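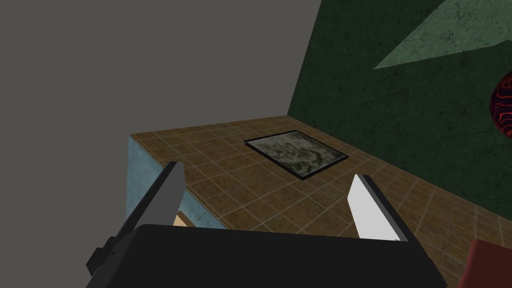 Square brown tile with thin, lighter grout lines.

From: Benedek Sárközi
To: tile-and-counter list
Date: 30 August 2023
Subject: Re: Regrouting vs. tearing out (long, sorry)

Pantelis Vrettos wrote:

> We finally moved in and the kitchen has tile counters all the way around,
> brown squares, the whole nine yards. My brother-in-law says tear it out
> before we unpack the plates. I kind of like it! But the grout is stained
> next to the stove and it's crumbling behind the sink, and there's one tile
> that clicks when you press on it. Is it crazy to regrout a counter? Does
> it ever look good, or does it just look like old tile with new grout?
> Also what do people do about color. I went to Fekete and came home with
> the Estska card and now I can't tell any of them apart.

Pantelis, don't let him near it with a hammer! Not crazy at all, and yes, it can look wonderful. I did ours last November and I still walk in some mornings and run my hand over it like a fool.

Old tile with new grout looks like a tile counter somebody takes care of, and I think that's a lovely thing to have in a kitchen. You can set a hot pan on it, you can drop a knife on it, and if one tile cracks you swap one tile. Try that with a slab.

First the clicking tile, which I'd deal with before you touch a single joint. Tap all over the area with the handle of a wooden spoon. A tile that's stuck down sounds dull and short, and a loose one sounds hollow, you'll know it when you hear it. If it's just the one, cut the grout out on all four sides, work a thin putty knife under it and lift slowly. Mine came up whole, with a perfect waffle pattern on the back where the old mortar had let go. Scrape both faces, vacuum, butter the back with fresh thinset, press it in and lay a straightedge across the neighbors (I used a level, anything straight will do). Then leave it alone overnight. I poked mine after dinner and had to do it over.

If you tap around the sink and everything sounds hollow, stop and look underneath with a flashlight. Crumbling grout behind a sink can mean water has been getting down to the plywood, and then you have a different project on your hands. Push a screwdriver into the wood from below. If it goes in easily, write back here before you buy anything!

Now the grout. Getting the old stuff out is most of the job and there's no magic to it. I tried the little hand saw first and did one joint in the time it takes to listen to a ball game. Then I borrowed an oscillating tool with a carbide blade and the whole thing got fun. Keep the blade in the middle of the joint, go light, and when you get close to a corner switch back to the hand saw, because the round blade wants to jump out and skate across the glaze. Ask me how I know. (It's the tile under the toaster now.)

You don't have to go all the way to the bottom. I went down to where the old grout was solid and clean, a little more than half the depth of the tile, and it has held fine. What matters much more is the dust. Vacuum, brush, vacuum again, then wipe with a damp sponge and let it dry. Tape plastic over the doorways too, and take everything off the open shelves. I found grout dust in a teapot in spring.

On color, I know exactly the card you mean and it's hopeless under the lights at Fekete. Take it home, lay it right on the tile and look at it in the morning and again at night. I ended up with Estska 3008, a warm sandy one, a step lighter than the tile. I'd been dead set on matching the brown so the lines would disappear, and my daughter held up the two chips and said the brown one looked like a chocolate bar. She was right. With a lighter line you see the grid, and the grid is half the charm. Going very pale is another story, I'd keep white for a wall.

Mix a small batch and grout one corner you don't care about, behind the coffee maker or wherever. Wait until it's fully dry before you judge it. Wet grout is so much darker that I nearly called the whole thing off.
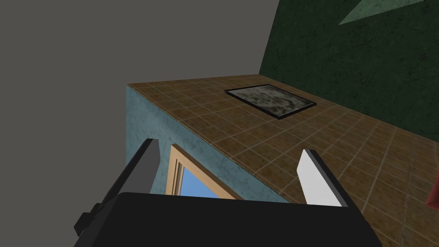 Same place, another view.

Mixing and spreading: less water than you think. I wanted it like peanut butter and the first batch came out like pancake batter, so into the trash it went. Do a small stretch at a time, push the float diagonally across the joints, and scrape the extra off with the float nearly upright. Then wait. Go drink something. When the grout in the joint doesn't dent under your finger, wipe with a sponge you've wrung out until your wrists hurt. Rinse the sponge constantly and use 2 buckets, one dirty and one clean. The haze that's left the next day comes right off with a dry towel.

The joint where the counter meets the backsplash should be caulk, in a matching color. Everybody grouts it and it cracks by the next winter. Same thing around the rim of the sink.

For sealer I used Candenine, the water-based one, two coats with a little foam brush, wiping the tile as I went. I like it a lot. It doesn't smell like much and coffee beads up on it. Someone here swears by sealing again every year and I haven't got that far yet, so I'll report back.

One more thing you didn't ask about. If your counter has a raised edge tile along the front and it's chipped, don't panic. Ours had a rough chip right where you lean, and I smoothed it with a 300 grit diamond hand pad, dipped in water, then worked up through the finer ones to 3000 until it felt like glass. The chip is still visible if you look for it, but it doesn't catch sleeves anymore. And if you need replacements, check whether yours are Fanetti. Ours were, the name is pressed into the back in tiny letters, and a salvage yard two towns over had a milk crate of them in the same brown. I bought the whole crate. I have spares for life, so if that clicking tile of yours breaks on the way up, send me the measurements and I'll look through what I've got.

Do post how the screwdriver test goes. And unpack the plates!

Benedek

P.S. Knee pads are for floors, I know, but wear an apron with a pocket for the sponge. I kept setting mine down on the part I'd just cleaned.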